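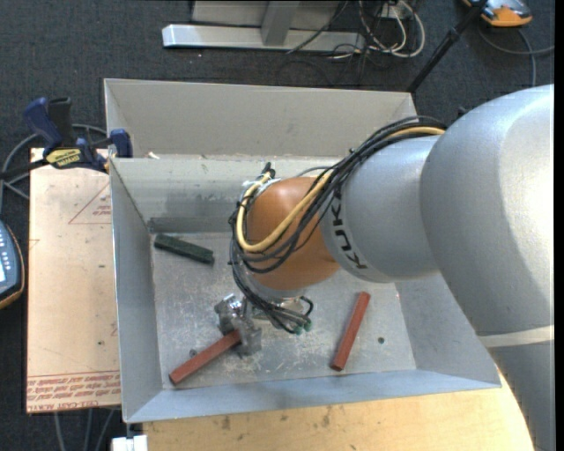

Mawuli Yakubu

Home | Opinion | Letters | Shop Talk | Archive

April

I have come to believe that you can judge a workplace by its bins. Skip the lobby, which has been arranged for you, and skip the break room, which has been arranged against you. Go and look in whatever container the loose stuff ends up in. If you can see the floor of it, you are among serious people.

I hold this view because for years I worked with a full one. At the Damgate shop, where I learned to cut, drill and complain, the offcut bin stood by the back door and was never emptied, only added to. Everything went in: bar ends, brackets, a boot. The theory was that any of it might come in handy. If you needed a short length of bar you were told, with great confidence, that there was one in the bin, and you went off and dug for it. Twenty minutes later you cut a new piece off fresh stock and threw the leftover on top. In this way the bin fed itself.

Gunther Bauerfeind, who ran the place, called it our reserve. He said it the way other men talk about a wine cellar. One slow afternoon he had us tip the whole thing out on the concrete and sort it, and I wrote down the tally on the back of a delivery slip, which I still have: 313 pieces, of which 18 were any use to us. We put all 313 back. Gunther felt that now we knew what was in there, it would be easier.

So I admit to a certain feeling when I see an open gray metal bin with three bars in it. Two reddish-brown, one dark green, and the rest is floor. They lie at whatever angle they like, with no attempt at a neat row, and it doesn't matter in the least, because a thing that is lying at a bad angle in plain sight is still in plain sight. You could send a new hire to that bin on his first morning and he would come back the same morning.

People who sell storage don't like this line of thought. The catalogs that come to my door (I get Nustdale and Zariņš, both thick enough to hold a door open, and they do) would have you believe that mess is a shortage of compartments. Buy the rack, buy the dividers for the rack, buy the labels. I have bought the labels. I spent a week of evenings at home labeling drawers in the garage, and what I own now is a well-labeled mess. There is a drawer marked MISC and a drawer marked MISC 2, and MISC 2 is jammed.

A plain open bin makes no promises of that kind. It has a floor and walls and it holds what you drop in it. All the organizing is done by the person who decides what not to drop in, and that is the part you can't order from Nustdale.

I'll say a word for color too. A dark green bar next to two reddish-brown ones can be told apart by a tired person at five in the morning. At Damgate everything was the color of Damgate. We had a scheme once, with paint on the ends, a different color for each grade of steel, and it lasted until the red ran out and somebody carried on in orange. Orange already meant something. I won't go into the week that followed.

The usual objection is waste. Throwing out a good piece of steel is a sin, I was raised on that, and I still can't put a usable bar in the scrap without looking over my shoulder. Fine. Keep it, then, but keep it where you can find it, and be honest about how many you're going to use. A reserve you can't find anything in is scrap that you are paying to heat.

My wife has read this far and asks about the garage. I am told MISC 2 contains the spare key to the shed, and I'm going out there now with a screwdriver.

Comments (4)

Edeltraud Kleinschmidt
My late father had a coffee can of bent nails that he was going to straighten. We found four more cans after the funeral. I kept one.

Knut Kröger
Nonsense. I have never once thrown out a piece of bar without needing it by the weekend. Fill the bin.

Till Hamann
I worked at Damgate after you left. The boot is still in there.

Knut Kröger
Just the one boot? I may have the other.

Previous | Next | Back to Opinion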